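Fil – Centre culturel Allard : ce qui change en mai

1/ Le centre culturel Allard rouvre ses salles du rez-de-chaussée en mai avec une exposition collective de gravure et de dessin. Entrée libre, vestiaire à 2 euros. Vernissage à 18 h, discours à 18 h 30, ouvert à tous sans inscription.

2/ Le titre retenu est « Plans et coupes ». On y verra surtout des feuilles de l'atelier Borkowska, qui travaille sur les cartes anciennes de la commune. La plus vieille carte exposée est datée de 1744 et vient des archives municipales. Elle ne sera accrochée que les deux premières semaines, ensuite ce sera un fac-similé.

3/ Côté budget, le conseil municipal a voté 2000 euros pour l'accrochage et l'impression du livret. Le livret est tiré à 1000 exemplaires, gratuit, disponible à l'accueil du centre et à la mairie. Pas de version en ligne pour l'instant. J'ai posé la question, on m'a répondu « à l'étude ».

4/ Autre dossier voté le même soir : le wifi public. La commune signe avec Curamitz pour équiper la médiathèque, le centre Allard et le hall de la mairie. La piscine n'est pas dans la liste. Connexion sans compte, coupure la nuit à partir de 22 h.

5/ Les habitants de la résidence Wadovow demandaient à être inclus dans le même contrat. Réponse de la mairie : c'est au bailleur de faire la démarche. Le bailleur renvoie vers la mairie. Le point revient à la prochaine séance, je mettrai le compte rendu ici.

6/ Pour venir au centre : l'entrée côté parking est fermée pendant les travaux du hall. Il faut passer par la rue, deuxième porte. La rampe est accessible aux fauteuils et aux poussettes – sonner si la porte du bas est fermée.

7/ À pied, on peut aussi couper par les allées. Elles sont goudronnées et il y a de l'ombre sous les arbres. 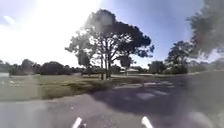 8/ Horaires de l'exposition : de 14 h à 18 h, fermé les jours fériés. Les groupes scolaires passent le matin, sur réservation auprès de l'accueil. L'atelier Borkowska propose aussi une initiation à la gravure pour les adultes, matériel fourni, places limitées.

9/ Correction du post 4 : la coupure du wifi à 22 h concerne la médiathèque et le centre. Pour le hall de la mairie, ce sera 20 h, à la fermeture des portes.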